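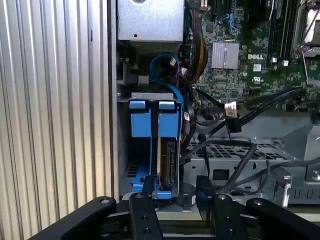 Opening

Thank the organizers. Say who I am and that I was on the Dusalo side of the deal, so Wodow people may remember some of it differently. Myfanwy Rees is in the room and can correct me during questions.

The talk is on what happened after two regional air cargo handlers signed a merger agreement. I won't go over the price. It was in the trade press and it isn't very interesting.

Basic facts, say them slowly:
Dusalo had 299 employees on the day of signing. Wodow had 65.
Two sites each, four in total, with two of them at the same airport.
One lender in common. That helped more than we expected.

The months before closing

We signed in the spring and closed on Sep 30, 2019. In between we were still separate companies and had to behave that way. Our lawyers told us what we could and couldn't share. Customer rates were off limits until closing. Headcount and building leases were fine.

Explain the clean team here. Alun Prosser ran it for us. They looked at the customer contracts and gave us totals only. Several managers were annoyed that they couldn't see the detail. I was one of them.

Mention the change of control clauses. Some of the airline contracts let the customer leave if ownership changed. We should have read those in the first week, and we read them in the fifth. Every customer stayed, but two asked for a new rate and got it.

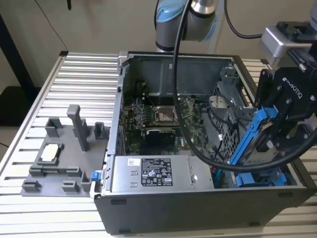

Desktop tower on its side with the side panel off.

Payroll

This is the part people ask me about, so leave time for it.

Wodow paid every two weeks and Dusalo paid monthly. We decided to move everyone to every two weeks. The Dusalo finance team did not want this, as it meant more runs and a less comfortable cash position mid-month. Dwynwen Landeg, who was head of payroll, worked out what the change would cost in cash terms and took it to the lender before we announced anything. The lender asked for a weekly cash forecast through November and agreed.

We kept both payroll systems running through the first two pay dates. A shift allowance at one of the Wodow sites had never been written down anywhere. The site manager added it by hand each time. It was missed on the first joint run and we paid it two days later with a letter of apology.

If asked: yes, it was a proper letter, signed. No, it did not go out by email only.
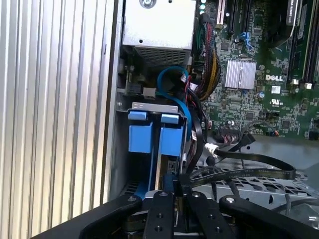

Names and titles

Keep this short.

We had two people for most senior jobs. We tried co-heads in operations for a while. Staff took questions to whichever one they already knew, so it changed nothing. We ended it after the first quarter and picked one head. The other took the customer job, which was open.

The Wodow name stayed on the trucks and uniforms for the first year. Customers at that airport knew it. Repainting was in the budget and we pushed it back.

The Hopkin contract

Hopkin was the largest customer of both companies, on different terms at each. Once we were allowed to compare, they were paying Wodow less per pallet and getting later cutoff times. They knew that and we didn't. Loredana Costa went to see them the week after closing with one proposal covering all the sites. It took until the new year to sign. We gave up some margin on the heavy freight and kept the earlier cutoff.

Skip the pallet table if we are running late.

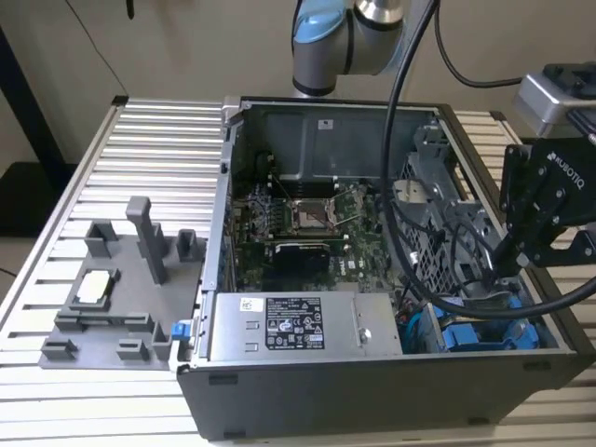 Nest Gough
Finance Director, Dusalo

Last section: what I'd do differently

Read the contracts first. Ask every site manager what they add or fix by hand before a pay run. Put a name against each shared cost on the day of closing. We had a forklift lease with Korkisari that both sides thought the other was paying, and the first we heard of it was a final notice.

I'd also hold back more cash for fees. Ours ran over, mostly on the pension advice.

Questions. Repeat each one into the microphone. If someone asks about the pension dispute, say it is still with the lawyers and move on. Handouts are by the door.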